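Divby Shared Workshop, users' meeting, September
Present: Faustino Cisneros (chair), Nayeli Escobedo, Oisín Moynihan, Sanaa Mansour (minutes). Apologies: Apolinar Robles, who had the key, so we started late.

1. Last minutes
Accepted, with the spelling of Oisín corrected for the third meeting running.

2. Network cables
Nayeli reported that the box marked "good cables" holds good cables, bad cables and a phone charger. Oisín objected to "bad" and asked for "untested". After some discussion the label will read "cables".
Agreed that yellow is for the benches and grey is for the office. Faustino pointed out that the office has been running on yellow since autumn. Noted. The office will be asked to give it back when it suits them.

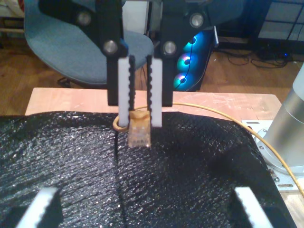
Plugs with a snapped tab go in the bin, even if they still click a bit. Oisín asked that his vote against be recorded. It is recorded. Nayeli will order a bag of new RJ45 ends from Gistik and will not be talked into the fancy ones.

3. Bench tops
The wooden tops have picked up more scratches. Sanaa proposed that small work be done on a mat. Carried. Mats are to be laid flat before use, or as flat as they'll go. Oisín said a wrinkle gives a mat character. The chair moved on.

4. Money
Balance is $3,000, less $700 owed to Kerr for the lights. Faustino would like to keep $1,000 aside and was asked what for. He said "aside". Up to $10 may be spent on cable ties without coming back to this meeting, a power Nayeli promised to use wisely.

5. Rellska shelving
Still in its cartons. Apolinar was to put it up; in his absence he was given it again.

6. Other business
The kettle. Held over, as the people with the strongest views had already left.

Closed 8.40 pm. Next meeting same place, Apolinar permitting.

Actions
Nayeli: plugs, new label, cable ties
Oisín: test the untested
Faustino: pay Kerr
Apolinar: shelving, spare key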